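Open homes in Etberg: an afternoon among other people's cupboards

I'd been meaning to go to the Clutusari open homes for ages and kept missing it, so when Isabelle Perron rang and said she was going in May whether I came or not, I put my good walking shoes by the door and told her to save me a seat on the 388. If you haven't come across it, Clutusari is a sort of open day for tidying. People in Etberg who have sorted out a room (or are halfway through, which is much more fun) let you in for the afternoon to poke about, ask rude questions and steal their ideas. It costs two pounds, you get a paper map and a sticker, and there's tea at the old Clullero works at the end.

The bus was packed and the map was terrible. It had been drawn by somebody who knows the town far too well, so half the streets had no names and there was a little arrow saying "past the dog". We did find the dog, asleep on a wall, and the first house was just round the corner from it.

The first house belonged to Carter Wong, who has the narrowest kitchen I have ever stood in. Isabelle had to back out so that I could turn round! He's put a rail along the whole of one wall and hung everything he owns from it, and the drawers are now practically empty. He keeps one for string, one for takeaway menus and one for nothing at all, because he says an empty drawer cheers him up. I loved that. I don't think I could live with the rail, though, as all I could think about was the dusting. Isabelle asked him about grease and he changed the subject to his tomatoes, so draw your own conclusions.

After that came a long uphill bit and then Isamu Tsuji's shed. I know, a shed isn't a home, but it was on the map. He repairs buttons and clasps and he has 1000 buttons sewn on to cards, sorted by the number of holes and then by how much he likes them. It took him a winter. He let me handle the horn ones and I stayed far too long, and Isabelle went off and sat on an upturned bucket and ate both our sandwiches. If you go next time, ask him about the drawer under the window. I won't spoil it.

By then it was past three and we nearly skipped the house on Hirose Terrace, which would have been a shame, as it was my favourite of the lot. It's a bedroom, upstairs at the back, and the whole idea is what to do with the odds and ends that don't belong anywhere. You know the stuff. It lives on the windowsill, then it lives on the chair, then somebody comes to stay and it all goes in a carrier bag for six years. Haruna Minami was running that one and she was very good at it, brisk but kind, and she didn't mind people sitting on the stairs to wait their turn.

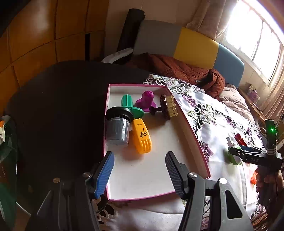 Haruna's method begins on the bed, always, and her reasoning is that you can't go to sleep until you've dealt with whatever's on it. I have tried the kitchen table and I have tried the floor, and I must say the bed makes sense to me, if only for my knees. You don't need to buy any trays or clever boxes either. The lid of a box will do, and hers was a nice shallow one, white inside with bright pink edges, sitting on top of a white bedspread with purple and green flowers and the prettiest cutwork lace round the edge. Into the lid go the first few bits, whatever they are, and everything else waits on the bedspread until it's been thought about. There was a round dark brown brush with a purple handle in there, next to a magenta thing like a little dome with holes in it, and a grey cup with a ribbed black funnel sort of top. I couldn't have told you what half of it was for. I had a good long look at the green piece, the one with a square fluted top and a wide base, and came up with nothing. Isabelle said cake decorating. I said part of a toy. We still haven't settled it.

The rule is that you have to say out loud what a thing is before it can leave the lid. If you know what it is, it goes to the place where you'd look for it first, even if that's a silly place. If you don't know, it stays in the lid, and the lid goes somewhere annoying, like in front of the kettle, until you find out or get fed up and let it go. I was a bit doubtful about this (I have had a mystery bracket in front of my own kettle since the boiler was changed and I've simply learned to reach round it), but a woman behind me on the stairs swore by it. She'd done her whole spare room that way.

I also want to put in a word for that bright yellow clip, the one with the comb-like end. Clips are the worst. They don't stack, they don't roll, they catch on jumpers, and you can never throw one out because the minute you do there's a bag of rice open. I asked whether clips should all be kept together and got a firm no. Each one goes with the job it does. I came home and tried it, and my pegs are now in three rooms, so I may have misunderstood.

And can I just say, the headboard! Padded panels in grey, yellow and light blue, very cheerful against the flowery bedspread. Mine is brown slats and I've been looking at it sideways ever since. There was a lovely rust-brown quilted blanket bunched up further back as well, just the colour I wanted for the sofa and couldn't find anywhere last autumn.

We walked down to Clullero for the tea with two very hot, very tired feet each. It used to be a box works and the hall still has the long cutting tables, which are exactly the right height for leaning on with a scone. Qianru Hou gave a short talk on labels. She's against them, on the whole, and thinks that if you need a label you've got too many of the thing, and there was a bit of muttering at the back from what I took to be the label people. One man held up a jar. It was all good-natured and there was more cake afterwards.

A few practical bits if you fancy it. Get off the bus at the bridge and not at the square, or you'll have the hill twice. Take a pencil for the map. Wear socks you're happy to be seen in, as most of the houses want shoes off at the door. The scones go early but the ginger cake lasts. Isabelle says to bring your own sandwiches, and I say keep hold of them.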